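January, 9:40. Notebook, board records and member register, Nosurstead office.

Carried on with the reconciliation of the council's member register against the sign-in sheets. Register export from Fondent has 94 rows. Sheets give 80 distinct names after merging spelling variants. Of the remainder, most are lapsed members whose end date was never entered, so the export still treats them as current. Quorum is computed from that same field, so the figure printed on the last agenda was too high.

Changed the filter to read end date OR last renewal older than 60 weeks. Reran. Output saved as register_b, old one kept. 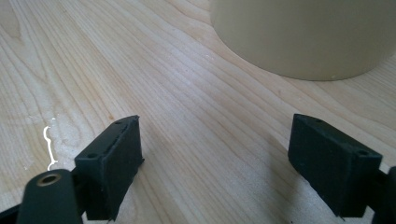 Wiesława Pawłowska objects that renewal date is the wrong test, because honorary members never renew and the bylaws still give them a vote. Fair. Added an exception on member class and reran as register_c. Honorary rows are back in.

Board bios next. The Nowakowski chapter sent theirs as a single paragraph with past and present seats mixed. Split into two fields, "serves on" and "served on". Where the tense is unclear the seat goes to neither field until the chapter confirms - three such cases, flagged in yellow.

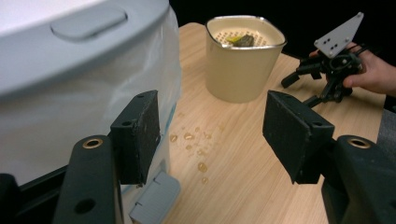 Does a co-opted member count toward quorum before the annual meeting ratifies the seat? Only from the date of ratification; until then the person is listed as attending and the vote column stays blank.

Joranach import still fails on row 19. Diacritics in the surname field, file saved in the wrong encoding. Re-save as UTF-8 and retry. 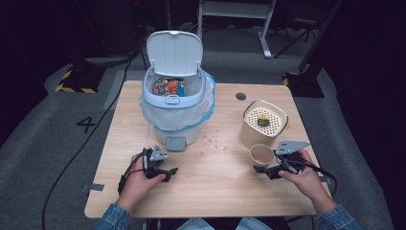
Field order for the printed directory is fixed now: name, chapter, current seat, term end, past seats. Chapter goes second so the sheets can be sorted by hand at the meeting. Spare labels from the misprinted run can go in a bin like the little white and gray one with the foot pedal, lid up and bag already in, and the good ones stay in the folder. Term end prints as month and year only.

Open: bylaw reference for honorary votes, yellow cases, agenda template still pulling from the old export.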